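Chapter 4
The Drawer and the Top: Where Small Things Come to Rest

Most of us were brought up to believe that a tidy room begins with a good clear-out, and there is something in that, but I should like to begin this chapter more gently, with a single piece of furniture. Take any small chest of drawers in your home – the one in the hall will do nicely – and spend a few minutes simply looking at it before you move a thing. What has been put down on top? Which drawer do you go to first, and which one hardly ever?

You will find, I think, that the top and the top drawer do nearly all the work between them. The top takes whatever is in your hand as you come in, and the top drawer takes whatever you are tired of seeing on the top. A bowl that belongs in the kitchen and a can that belongs in the recycling can share a surface for days, quite peacefully, and neither will get home until somebody gives it a thought. 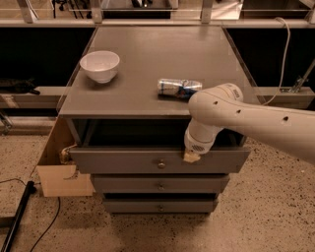

Khurram Butt would have us start at the other end. Empty the bottom drawer first, he writes, as it is the one full of things you have already stopped wanting, and once it is free you have somewhere to put everything else. I tried it your way round and only ended up with a very full top drawer.

It is a fair point, and in a house with deep bottom drawers I should be inclined to follow him. In a smaller flat, though, I still like to clear the top first, sorting what is there into things to wash, things to throw out and things to keep close by. The bowl goes to the sink. The crushed can goes out. Only then do we open a drawer, and we open just the one, so that its contents don't get muddled with its neighbour's.

A box beside the chest is a great help while you work, and an ordinary cardboard one is as good as anything you could buy. Let it take the wrappers and other scraps as they turn up, and empty it before supper.

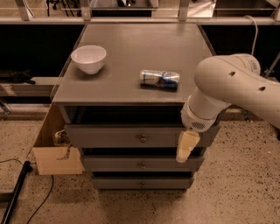
Pei-shan Yeh

4.1 Before you begin

Choose a piece of furniture with no more than 4 drawers. Wipe your hands, put the kettle on if you like, and have a damp cloth ready for the top. Look along the floor as well, and move anything long or trailing that you might catch with your foot as you step back from an open drawer.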